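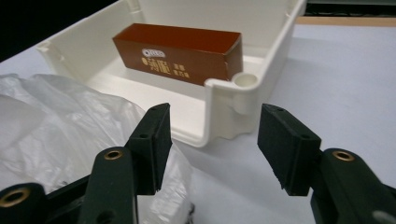

[packing-list] Re: Tray depth for small cartons
Tuesday, by Þröstur Ragnarsson
2 min read

Doucette wrote:
> The carton goes in flat and we lose the height of the tray wall on
> every layer. Can the long side go down instead? Also, do the bags go
> in before or after the carton? The Tikine sheet doesn't say.

Long side down is fine. The white tray has a flat floor and the brown box rests on it without support. A slight angle to the walls does no harm at this stage; square it up before the tray is moved.

Keep the gold characters on the front face toward the low wall. The oval logo is on the same face, so either mark will do for checking orientation.

Watch the corner post. It hides part of the right end of the box from the packing side, and anything printed or stuck there gets missed. If an end label has to be read, slide the box left first. Do not put tape across the hole at the top of the post.

Bags: after. The Tikine sheet was written for the Rulletti trays and I have not revised it since June. Leave the plastic bag on the table outside the tray until the carton is in place. A crumpled bag under a carton tilts it, and the lid then sits high on one side.

For the Driltura order the total is 2,700 cartons, released in lots of 600. The last lot is short. Please use a separate sheet for it and do not carry the count over.

Still open: whether we need a divider for mixed sizes. I have 3 samples in card and would like to try them before ordering. Send inside measurements, floor only, in millimeters.

Þröstur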